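Speaker notes: the open day at Tangen, and what I brought home from it

Opening. Say good evening, thank the hall for the tea, wait for the people at the back to find a chair. Start with the cups straight away.

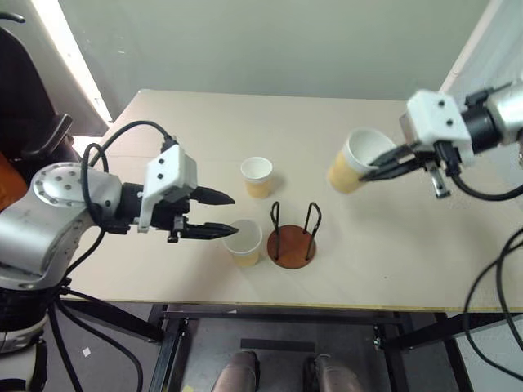

1. Where we were

Tangen opens its robot workshop to visitors once a year, in November, and this time they let in 186 of us over the day, in groups of 13, which felt just right (you could hear the guide, and you could still get to the front if you were polite about it). My group went in at 11. Mention the bus from Brerkel for anyone thinking of going next year, and mention that it drops you at the bottom of the hill and the hill is a proper hill.

2. The cup job

Leave the picture up while I talk. Two arms, a table, some paper cups and a cup holder with a round base and black wire loops. The cups belong on the holder. Ask the hall to look at the right arm, the one holding a cup on its side in mid-air, and then at the holder, which is still empty. I do love that moment, with all the work still to do!

Talk about the fingers here. They are much slimmer than I had imagined, black and tapering, and the lower one on the left arm is hovering just over the rim of the front cup. I'd gone expecting something like a big clamp from a garage. Ask who has ever picked up a paper cup too hard and had tea down their sleeve. (Pause. There will be hands.) A paper cup gives way when you squeeze it, so it makes a fair test, and our guide told us they had squashed a good many before they were happy.

3. Slow and quick

Tell them about the pace, because people always ask. The guide said a full run with the cups had taken 40 seconds that morning. A child in our group said she could do it in five, and she was invited to say so again louder, which she did. My own feeling is that I'd rather watch it done carefully. If the hall seems lively, let them argue about this for a minute, then move on.

4. Grekeo and Kundum

Short section, skip if we are running late. Grekeo is the name of the program that plans how the arms move, and Kundum is the name of the yearly project under which the workshop does its household jobs: cups this year, folding tea towels the year before. I had the two muddled until I got home and read the leaflet, so say them slowly and write them on the board.

5. Things I was asked afterwards

Can you touch anything? No, though you may stand quite near, and they are very kind about questions.

Is it suitable for small children? Yes, if they don't mind standing. Take a snack.

Would I have one in my kitchen? I go back and forth on this. I've got a small kitchen and a cat.

Close. Leaflets are on the side table, please take one and pass it on. Questions until the urn is ready, then cups of our own.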